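Rondville Local History Room
Progress report to the Barard Fund, second half of the grant
Prepared by Serpil Güneş, project lead

Dear Marion Lamont and colleagues,

You asked for something shorter than the last report, which ran long on the subject of shelving. I have kept shelving to one paragraph.

Where we are

The grant pays for cataloging the MacAulay bequest, 116 boxes left to the town by a family that threw nothing away and labeled very little of it. When I last wrote, we had opened most of them and understood few of them. All the boxes have now been opened, and every one has at least a basic entry in the catalog. By basic I mean a box number, a date range and a line saying what is inside. For a handful, the line still says "mixed household," and I would ask you to read that as a promise of further work.

The letters went faster than planned. Old Mr. MacAulay kept carbon copies of everything he sent, including his complaints to the railroad, and he wrote in a large clear hand when he was angry, so most of the correspondence is very legible. We have listed it by sender and year. The railroad's replies are shorter.

The store ledgers went slower than planned. They were kept by three generations of clerks who each had a private system of abbreviations, and one of them seems to have changed his system whenever he bought a new pen. We now have a key that covers all but two of the volumes. Those two are in the stack on my desk, where they have been since August.

Small objects

The part of the bequest I underestimated was the odds and ends: buttons, keys, watch parts, spectacles, and fastenings of all kinds. The original plan gave these 8 working days. I wrote that plan before I had looked in the boxes, and I will know better next time. A great many of the objects are tied up with one another, in the way things get after sixty years in a cigar box, and each group has to be separated, bagged and numbered before it can be entered.
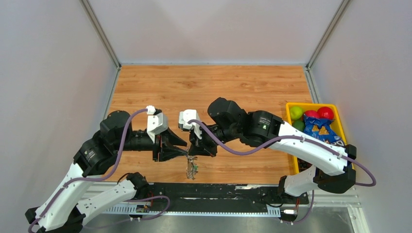 A tangled chain-like object on the worktop.

We are through the keys and the buttons. The keys open nothing we own, though a surprising number of visitors have asked to try. Watch parts are half done. I have dropped the idea of describing every single link and clasp, and we now enter such things as groups, with a note on condition. This loses very little that a researcher would miss, and it should let us finish inside the grant period.

The catalog itself

Nillero, the catalog software we bought with your first payment, does what we need on most mornings. It went down for six days in the spring after an update, and when it came back it had put every undated item in the year 1900. For a short while Rondville appeared to have had a very busy 1900. The entries have been corrected from our paper lists, which I am glad we kept, having been told by several people that we would not need them. We now save a copy of the whole catalog before accepting any update.

Public side

The reading room is open two afternoons a week. Attendance is steady and mostly consists of people looking for their grandparents in the store ledgers to see what they owed. Several have found out. One gentleman offered to settle the account, and we had to explain that we are not set up to take payment.

The talk on the railroad letters filled the room, and we have been asked to repeat it. The planned display in the library lobby has been put off until the cases are repaired. The locks stick, and the only person who could open them reliably has moved to Ohio.

Shelving

It arrived. It is the right size this time.

Money

Spending is on track overall. Archival bags and boxes have gone over budget because of the small objects, and travel is well under because the one conference we meant to attend was moved online. With your agreement I would like to shift the unused travel money to supplies. No other changes are requested. The full table is attached, along with receipts, including the one for the first set of shelving and the one for its return.

Next steps

Finish the watch parts and spectacles. Finish the last two ledgers. Replace "mixed household" with something a stranger could use. Open the lobby display once the cases can be opened themselves. A draft guide to the collection is under way, and I will send you the introduction as soon as it stops growing.

If you would like to visit before the final report, any afternoon when the reading room is open will suit us. Please use the side door, as the front one is still painted shut.

With thanks,
Serpil Güneş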